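Front-loader care: odor, lint and drainage

Most odor in a front-loading washer comes from residue left by too much detergent and too little heat. Soft water makes it worse. Use the line on the cap marked for a half load as the starting point, and increase only if clothes come out with visible soil.

Door seal. Wipe the folds of the seal with a cloth after the last load of the day. Pull the lower fold forward and check for hair, coins and lint. Black spotting on the rubber can be treated with a cloth soaked in diluted bleach, left in place for 15 minutes, then rinsed. Do not mix bleach with vinegar or any other acid. Run a rinse cycle before washing clothes.

Drum. Run an empty hot cycle once a month with washing soda or a commercial drum cleaner. Leave the door open between loads if there are no small children or pets in the home. Take clothes out when the cycle ends. A single item left overnight in a closed drum is enough to bring the smell back.

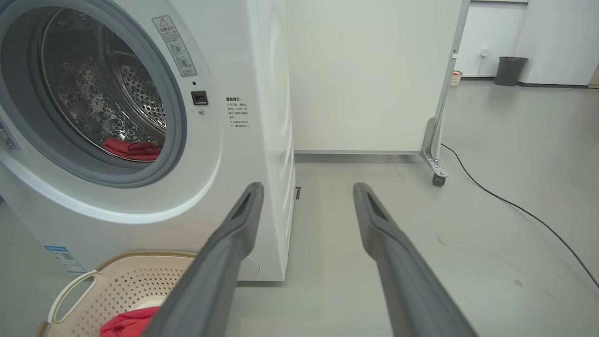 One reader in Judalau wrote that leaving the door ajar made no difference until the detergent drawer was pulled out and scrubbed as well, top of the housing included. The softener compartment was the worst part, and an old toothbrush was the only thing that reached the jets.

The drawer is covered in most manuals and skipped by most owners. Press the release tab, slide it out, soak it in hot water for 20 minutes and brush the housing before putting it back. Powder users should do this more often than liquid users.

Drain filter. Turn the machine off and unplug it. Let hot water cool in the drum before opening anything. Put a shallow tray under the filter cover, use the small drain hose if one is fitted, then unscrew the filter slowly. Clean the threads and the seat. A filter that is cross-threaded will drip.

Sorting. Keep towels apart from synthetics, both for lint and for balance. Mixed loads of one heavy item and several light ones cause most failed spins. Zip zippers and empty pockets at the basket, before anything goes in.

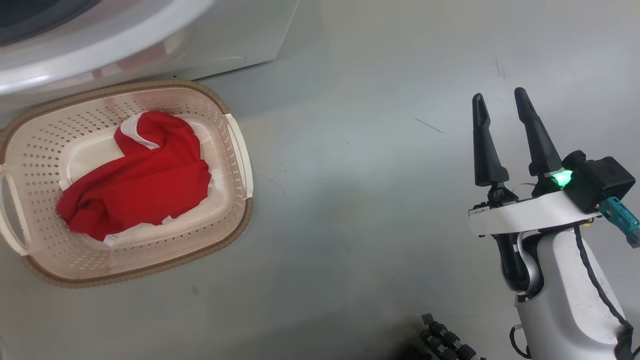 Baskets with open sides let air through and are the better choice for damp towels and gym clothes. Solid hampers hold moisture and should be emptied within a day. Wash the basket itself every 2 months with dish soap and warm water, and let it dry fully before use.

Hoses. Check both ends for beads of water and replace any hose that shows bulging or cracking. Close the supply valve before a long trip.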